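4. Preparing the Dishwasher for First Use

These instructions apply to the Prostadia 517 built-in dishwasher after it has been leveled and connected to water, drain, and power (Section 3). Do not start a wash cycle with dishes in the machine until 4.1 through 4.4 are complete.

4.1 Setting the water softener

The softener is set at the factory to level 3. Find out the hardness of your water from the water supplier or with the test strip packed in the accessory bag, then select the matching level from the table inside the front cover.

1. Open the door and press the On/Off button.
2. Hold down Start for five seconds. The display shows H and the current level.
3. Press Program until the required level is shown.
4. Press Start once to store the setting. The display returns to the last program used.

NOTE: If no button is pressed for 15 seconds, the control leaves the setting mode and keeps the old level.

NOTE: Homes with a whole-house softener should use level 0. At level 0 the salt indicator stays off and Section 4.2 can be skipped.

4.2 Filling the salt container

CAUTION: Use only coarse dishwasher salt. Table salt, rock salt, and road salt contain additives that clog the softener. Detergent in the salt container will destroy the softener and is not covered by the warranty.

1. Remove the lower rack.
2. Unscrew the salt container cap, turning counterclockwise.
3. First use only: fill the container to the top with tap water.
4. Set the supplied funnel in the opening and pour in salt until the container is full. Some water will overflow into the tub.
5. Wipe loose salt from the threads and the gasket.
6. Screw the cap on firmly and replace the lower rack.
7. Run the Rinse program right away, without dishes.

Salt left on the tub floor causes pitting of the stainless steel. Step 7 applies every time the container is refilled. The salt indicator may stay lit for several cycles after filling - this is normal, and more salt should not be added.

4.3 Filling the rinse aid dispenser

1. Lift the tab on the dispenser lid, on the inner side of the door.
2. Pour in liquid rinse aid to the MAX line.
3. Wipe up spills with a dry cloth. Spilled rinse aid produces foam in the next cycle.
4. Close the lid until it clicks.

The dose is adjusted with the dial under the lid. Start at position 4. Turn the dial to a higher number if drops remain on glasses, or to a lower number if a bluish film appears.

4.4 Test cycle

1. Check that the water supply valve is fully open.
2. Turn each spray arm by hand. It must move freely.
3. Close the door, select Intensive, and press Start.
4. Stay near the machine for the first fill and look under the sink for leaks at the inlet hose, the drain hose, and the air gap, if fitted.
5. At the end of the cycle, open the door. A small amount of clear water around the filter is normal.

If the display shows E1, the water supply is closed or the inlet screen is blocked. If it shows E4, water has reached the base pan: close the valve, disconnect the power, and call service. For other codes see Section 9.

4.5 Items to keep out of the machine

Check the underside of each piece for a dishwasher-safe mark before washing it for the first time. Without a mark, wash it by hand. Do not load:

Wooden spoons, cutting boards, and bowls
Knives with glued handles
Unplated copper, pewter, and unanodized aluminum
Hand-painted or antique china
Plates and dishes with metallic trim, unless marked dishwasher safe
Plastics not rated for 75 °C

Trim and overglaze decoration wear gradually. Damage may not be visible until many cycles have been run. 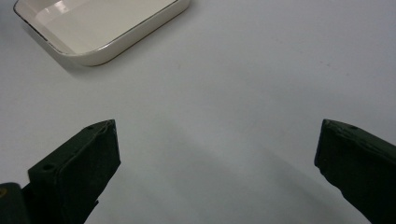

517 Installation and Use - Page 15

4.6 Loading the racks

Scrape off bones, seeds, and large food scraps. Rinsing under the tap is not needed, except for egg, rice, and milk that will stand overnight.

Lower rack: pots, pans, and large plates. Place baking and serving dishes along the sides, facing inward and tilted down. Do not lay them flat across the center, where they block the lower spray arm.

Upper rack: cups, glasses, small bowls. Stemware goes in the folding holders. Glasses should not touch each other or the side of the tub.

Silverware basket: forks and spoons with the handles down, mixed so that they do not nest. Knives with the handles up.

WARNING: Long or pointed knives must lie flat in the upper rack. Do not leave the door open and unattended with the basket in place.

To raise or lower the upper rack, support it on both sides, squeeze the levers, and move both sides to the same height. An uneven rack will not dock with the water feed, and the upper spray arm will not turn.

4.7 Electrical data and service record

Rated heater power is 2000 W. Do not use an extension cord or a multi-outlet adapter.

Copy the serial number from the label on the right edge of the door into the box below. Olszewski Appliance Service will ask for it, together with the date of installation and the softener level.

Serial no.: ____________________
Installed on: ____________________
Softener level: ______
Installer: ____________________

Text: Wulan Pelupessy
Technical review: Cyprian Zieliński
Revision C, 21 Aug 2018. Replaces the December printing.

Continue with Section 5, Programs and Options.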